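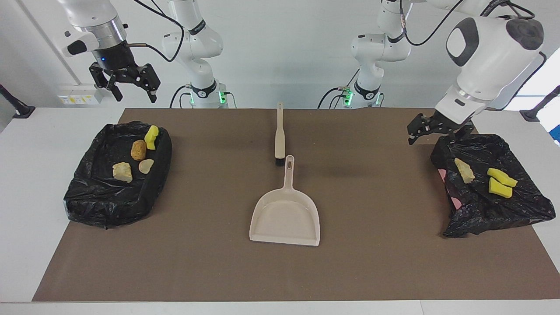 I bought the Cavero cordless hand vacuum in August, after the motor on my old one gave out. I paid $145 for it at Mercado, the housewares store near my office. They also had a boxed version with a second filter and a longer crevice tool for $164. I took the plain one and ended up ordering the longer tool later, so I would have saved money buying the box.

This review covers the vacuum, its attachments and the wall dock. I use it in a two-bedroom apartment with hard floors, one rug and a long kitchen counter. There are no pets.

## What you get

The vacuum itself, a short crevice tool, a brush head, one washable filter, a charging cable and the dock. The manual is a single folded sheet. It does not say how long the filter needs to dry, and that matters with this model. I'll come back to it.

The vacuum weighs 23 ounces without an attachment. My old one, a Starkis, was heavier and had the weight all at the back, so my wrist got tired doing the stairs in our last place. The Cavero balances better. The trigger has a lock, and you don't have to hold it down the whole time.

## Crumbs and larger pieces

Dry crumbs are what I bought it for, and it does them well. Toast crumbs, coffee grounds, rice and spilled sugar all come up in one pass on the counter. Flour takes two, and you want to empty the cup right after, before the filter cakes.

Larger pieces are a different story. The intake narrows right behind the nozzle, and anything the size of a walnut gets stuck there. A torn crust will block it. You then have to shut it off, pull the nozzle and fish the crust out with a finger. After the third time I went back to picking up the big stuff first and using the vacuum for what was left.
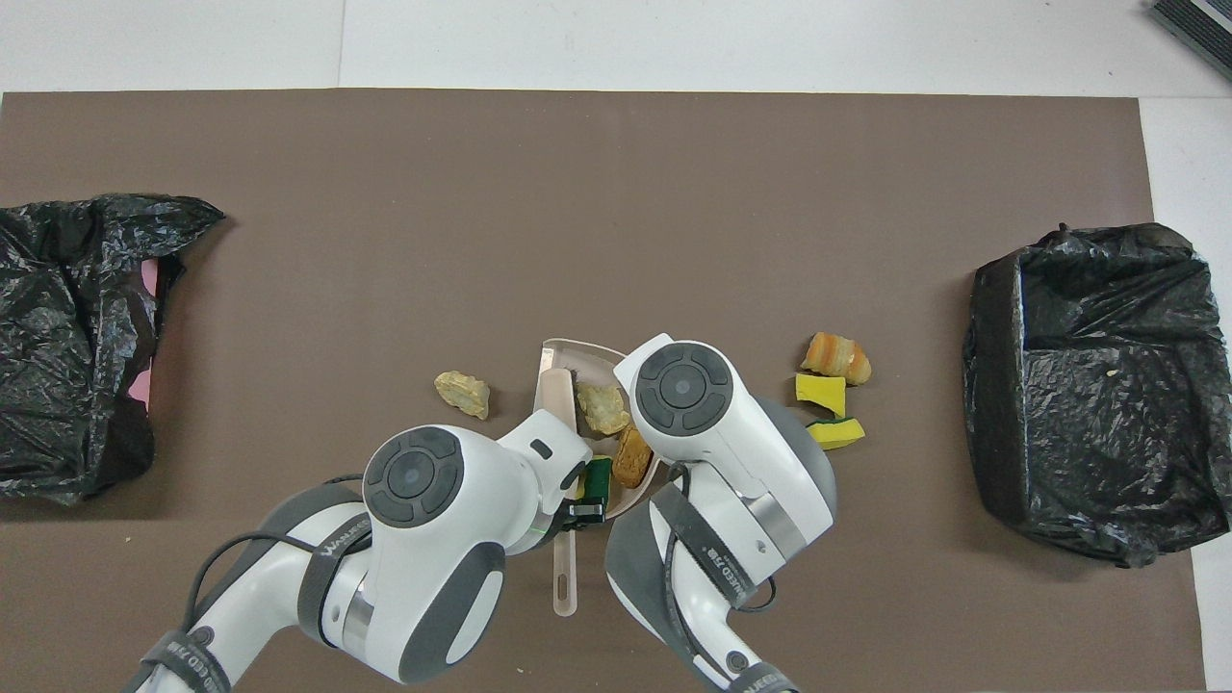

*Reading time: 4 minutes*

A dustpan is still the better tool for chunks of bread. I keep one under the sink next to the trash bags and I use it nearly as often as I did before. If most of your mess is that kind of thing, I would not spend $145.

## Battery

The battery is rated at 2000 mAh. On the low setting I can do the kitchen, the hallway and the inside of the car before it needs charging. On high it drains quickly, and the suction drops off well before the light turns red. I leave it on low except for the rug.

It charges overnight. I plug it in around 9 p.m. and it's full when I get up. The charging light is a bright blue and our dock is in the hall — I put a piece of tape over it.

## Emptying and cleaning

The cup twists off and you shake it out over the trash. The twist is stiff for the first week and then loosens up. Fine dust clings to the inside of the cup and has to be rinsed or wiped.

The filter is the weak point. It rinses clean under the tap, but it holds water in the folds and needs a full day to dry. Running it damp gives you a sour smell that takes several washes to get rid of. You need a second filter. The one from Bollulden fits, costs less than the Cavero part and has held up the same so far. Check that you get the round one, as they sell an oval one in nearly identical packaging.

## Attachments

The brush head is good on baseboards and window tracks. The bristles are soft enough for a lampshade. The short crevice tool won't reach the bottom of a car seat. The long one will, but it wobbles where it meets the nozzle, and mine has fallen off twice.

## Noise

Quieter than the Starkis on low, and the same on high. I can run it on low with someone on the phone in the next room.

## The dock

Two screws, supplied, with plastic anchors that I threw out and replaced. The vacuum clicks in firmly. There is no spot on the dock for the attachments, so they live in a drawer.

## Verdict

Good suction on fine debris, comfortable to hold, poor with anything bulky. Buy the boxed version if the store has it, or budget for a spare filter. I'm keeping mine.

**Rating: 3.5 out of 5**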